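Can a Machine Do the Chores Yet? A Term Project on Household and Shop-Floor Work
Kuldeep Srivastava and Catarina Vilela
Submitted 2/11/22

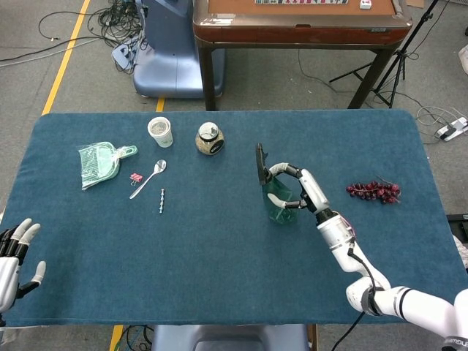 We started this project because of an argument over dishes. Catarina's position was that a machine able to weld a car door ought to be able to put away a fork, and mine was that a fork is a good deal harder than a car door, and we went back and forth on it for most of August before we noticed that neither of us had any evidence. So we wrote a proposal, our advisor said it was too broad (it was), and we cut it down to the question in the title. What follows is our attempt at an answer, with more detours than we had planned.

1. What we mean by a chore

This took us longer than anything else in the report. A washing machine does a chore, in a sense, but it only does the middle of it. A person still sorts the clothes, carries them, loads them, takes them out again, and folds them. The same thing goes for a dishwasher. We decided to leave out any machine that waits for a person to bring it the work, and to look only at the carrying, picking up, sorting and putting away that happens on either side.

On the shop floor we used the same rule. A conveyor moves boxes very well, but somebody has to clear the bench when a job is over, put the loose hardware back in its bin, and sweep up. That end-of-shift tidying is what we were after, and we were pleased to find how much it looks like clearing a kitchen table.

2. Where we looked

We read what we could get through the library and then wrote to places that might let us ask questions. Two of them said yes. Stolport runs a small repair and packing shop, and the people there were very generous with their time, even during a week when they were behind on orders. Gallegos is a housekeeping service that cleans apartments between tenants. We spent an afternoon at each and came home with a lot of handwriting to decipher.

We should say plainly that we did not build anything. Our first draft had a section on designing our own gripper, and we are both glad it is gone.

3. The trouble with small things

If there is one point we would like a reader to take from this report, it is that the size and shape of objects matter much more than we had guessed. Think of what ends up together on an ordinary table. A watering can has a big round body, and there is plenty of it to get hold of. A spoon lies almost flat, so the fingers have to come down very close to the surface without jamming into it. A screw is worse again, and a little binder clip has wire handles that can swing out of the way just when you want them. Anything still in clear plastic wrapping adds its own headache, as clear plastic is shiny and hard for a camera to make sense of, and it slides about over the thing inside.

Then there are the things that must be kept upright. A paper cup full of something grainy has to be held firmly enough to lift and gently enough that it doesn't buckle, and it can't be tipped on the way. We tried this ourselves at Catarina's kitchen counter, using barbecue tongs and a cup of rice, and we would invite anyone who thinks it sounds easy to do the same – with a broom nearby.

The supervisor at Stolport put it to us this way: "I can tell a new hire to clear the bench and go to lunch. I don't have to tell them what a bench is." We thought about that remark all the way home. A person clearing a table knows that the spoon goes in a drawer, the screw goes in a bin, the jar of dry food goes on a shelf with its lid on, and the dustpan may be needed again in a minute. A machine has to get all of that from somewhere, and it differs from one home to the next.

4. Home against shop

Kuldeep expected the shop to be far ahead of the home, and on the whole we both came around to that view, though with a smaller gap than he expected. Shops have good light, flat floors, marked lanes and bins with labels. They can also rearrange the work to suit the machine, say by always setting the tray down in the same spot. At Gallegos we heard the opposite. Every apartment is different, things get left in strange corners, and the cleaners are careful about what they throw out because it may turn out to be someone's keepsake.

On the other hand, a home can be patient. If a machine took all night to clear one table, a family might be perfectly happy with that, while a shop would have sent it back before lunch.

5. Our answer, such as it is

Not yet for the whole chore, in our opinion, and yes for pieces of it. Picking up one good-sized object from a clear surface seems to us within reach. Clearing a mixed table, with each item going where it belongs and a stranger's table the next day, seems a long way further off. Catarina would put it closer than I would, and we have agreed to leave that disagreement in.

6. What we would do differently

We would visit earlier in the term, and go back a second time, as our best questions all came to us afterward. We would also ask cleaners and packers which chores they would gladly hand over. We only thought to ask this at Gallegos, and the reply was immediate: the bending down.

Our thanks to everyone at both places, and to our advisor, who read 2 drafts of section 1 and was kind about both.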